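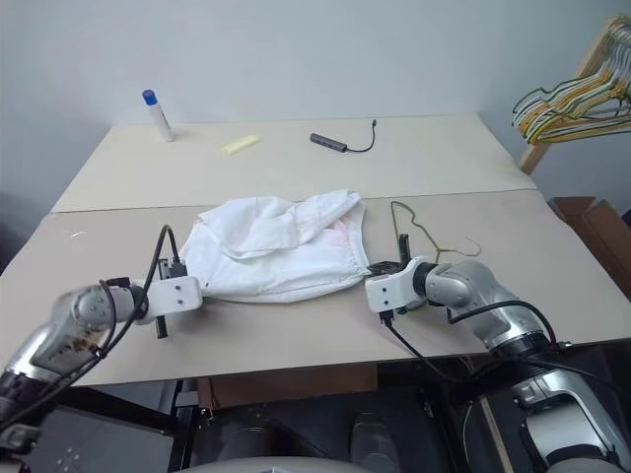 Figure 1. White garment and wire hanger on the table.

Project report: getting clothes onto hangers
Home and Textiles elective, Randa College
23 December 2020

My topic was hanging up clothes, and yes, my roommate laughed at me. But I've ruined enough collars with bad hangers that I wanted to give it a proper look! The question I started with was pretty simple: does it matter how the garment is lying before the hanger goes in?

I began with the worst case, a soft white piece bunched up in a heap with a thin brown wire hanger next to it. With a heap you spend most of your time just hunting for the top (I kept grabbing the hem and thinking I had the neck). My notes from the Mulder building say "find the opening first" on nearly every page, underlined.

The wire hanger is the other half of the problem. It takes up hardly any space in a closet, which is great, but it gives thin cloth very little to rest on. The Terkell handout we got in class likes wide shoulders for knits and I agree with it — for a light shirt I still think wire is okay for a day or 2.

Then there are gathers. I love how they look and I hate hanging them. Tight pleats pull the cloth in on itself, so smoothing one side tends to wrinkle the other.

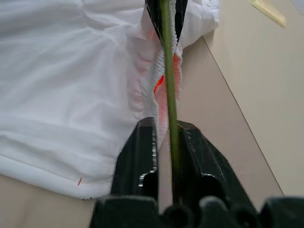 Figure 2. Gathered edge with orange-red showing through a gap in the folds.

I'd now leave a ruffled edge alone until the rest of the piece is straight, then shake it out gently. My Dirow notebook has a whole page of me trying it the other way around, and I was pretty grumpy by the end of it.

For next term I'd like to compare wire with padded hangers on the same shirt, and maybe try heavier cloth too. I also still owe the class a decent method for sleeves.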